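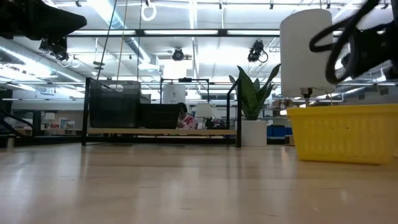 Do you need to oil your table?

Every September the same advice comes back around: the heating is about to go on, the air will dry out, and your wooden table will suffer unless you feed it. Werkport has moved its oils to the front of the shop again, and the leaflet by the register says four coats a year. I have my doubts.

Start with the word "feed." Wood in a tabletop is dead. It doesn't get hungry. What an oil does is fill the top layer so that coffee and grease have a harder time getting in, and it does that only if the surface is bare or was oiled before. Plenty of tables sold in Lestholm over the past years came with lacquer on them. Rub oil on lacquer and it sits there, goes sticky, and collects crumbs until you wipe it off again.

You can check which kind you have with a few drops of water somewhere out of sight, say the underside of a leaf. Leave them ten minutes. If they bead up and wipe away clean, put the can back on the shelf. If they leave a dark patch, a coat might do some good.

Then there is the claim on the Gradilness can, "100 percent natural." So is poison ivy. It tells you nothing about how long the stuff takes to harden or whether you'd want your bread on it the next morning. I would like to see a drying time printed in letters as large as the leaf on the label. I looked. It's on the back, under the fold, and it assumes a warm room.

As for dry air, oil slows the moisture going in and out a little. It won't stop a wide top from shrinking in winter, and it won't close a crack that is already there. Moving the table away from the radiator costs nothing and probably does more.

If you do go ahead, use less than you think, wipe off all the extra, and spread the rags out flat outdoors to dry. Never leave them balled up in a bin, because oily rags can heat up and catch fire. That warning, at least, I believe.

Replies to the usual address by Wednesday, including from anyone who swears by four coats.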